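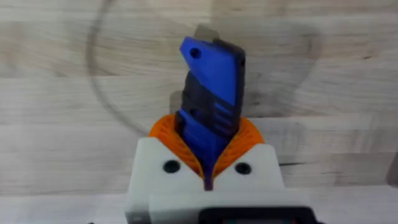

Buscar en la tienda Buscar Todas las categorías

Cúter Prillura azul

Yo abro muchas cajas. Muchísimas. Entre los pedidos que llegan de Ulanon y los que preparo para mandar, me paso media mañana con un cúter en la mano, y de ahí viene que al final acabara metiendo uno en el catálogo. El Prillura es el que uso yo, en azul fuerte, de los que se ven enseguida encima de un cartón marrón (y créeme que eso se agradece cuando tienes la mesa hecha un desastre).

El mango es de plástico, con caras planas y bastante anguloso – a mí me gusta, no rueda cuando lo dejas en la mesa. Lleva unas estrías horizontales en un lado para que no se escurra el dedo, y arriba termina en diagonal. También tiene un agujerito redondo cerca de la punta. Yo le he pasado un cordón y lo llevo colgado de la estantería, que si no me desaparece cada dos por tres.

La hoja es gris y asoma poquito. Para precinto, cartón de una capa y bolsas de relleno va de maravilla. Para moqueta o cartón doble del gordo yo cogería el Padton, que es más grande y aguanta mejor que le aprietes. Y otra cosa: ¡guarda siempre la hoja antes de metértelo en el bolsillo! Lo digo por experiencia, tengo un delantal que da pena verlo.

Precio: 9 euros, IVA incluido
Referencia: 232
Color: azul
Quedan 77 unidades

Si quieres varios para el almacén, escríbeme antes de hacer el pedido y miro cómo te lo dejo. Las hojas de repuesto van aparte, en la ficha de Orakzai, y ahora mismo estoy esperando que me repongan. Creo que en enero ya las tendré otra vez.

Los envíos salen por la tarde. Si pides antes de las 9 de la mañana, normalmente sale el mismo día.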